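Dish Racks: Which Tips Are Worth Your Time

I have read a lot of advice on keeping a dish rack clean, and most of it seems to come from people who want to sell you a tablet. My sister-in-law swears by the Vomolora ones, up to 30 in a box. I tried them. Plain vinegar did the same job on my drip tray for pennies.

So these are the tips I still use, minus the ones I stopped believing.

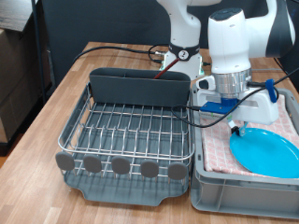
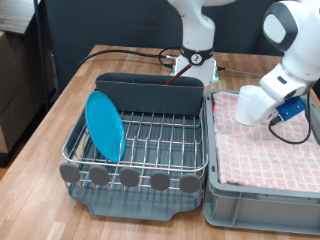 Wire basket over a dark gray tray, with the storage bin right beside it.

How often does the drip tray need washing?
Once a week is plenty for most kitchens, with a quick dump of the standing water every night. If you have hard water, go to twice a week or the white crust gets a head start and you will be scraping.

For crust that is already there, pour in white vinegar, leave it while you eat dinner, then scrub with an old toothbrush. Baking soda on top makes a nice fizz. I can't see that it does anything else. The two mostly cancel each other out — use one, rinse, then use the other if you must.

Lift the basket off before you wash the tray. I know people who wipe around it for months and wonder about the smell.

Rust spots on wire: a ball of crumpled foil dipped in water takes off the light ones. Ailbhe Moriarty wrote in to say a cut potato with salt works better. I gave it ten minutes and got a dirty potato. Deep rust under a chipped coating isn't coming back, so don't buy a paint pen for it.

Utensil cups grow slime at the bottom, drain holes or no drain holes. Stand knives point down, spoons bowl up, and don't pack them tight.

Mats that claim to dry dishes faster? I timed a Riltetti mat against a folded cotton towel with the same glasses. 62 minutes for the mat, 76 for the towel. I'll keep my towels, which go in the wash with everything else.

One more, from Darragh Ó Riain: leave a finger's width between plates. Dull advice, and it works.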